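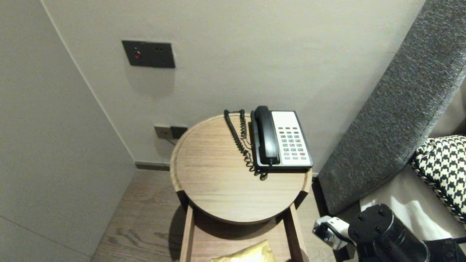
Section 4 - Bedside table and phone

2 min read

1. Table goes in the corner, between wall and headboard. Leave a hand's width so you can reach the sockets behind.
2. Wipe the top, then the rim. Dust sits in the rim. Lower shelf too - lift everything off first, dont wipe round it.
3. Phone on the side nearest the bed. Handset down flat in its cradle.
4. Untwist the coiled cord. Unplug at the handset end, let it hang, plug back in.
5. Lift handset, listen for the tone. Ring the desk on 105 and give the room number.

Note: no tone? Check the cable at the wall, then tell Agata Ferraro before 2000. Write it on the Monday sheet aswell.

CAUTION: no spray on the keypad or near wall plates. Damp cloth only.

Related
- Headboards and cushions
- Sibiya room checklist
- Wood floors, daily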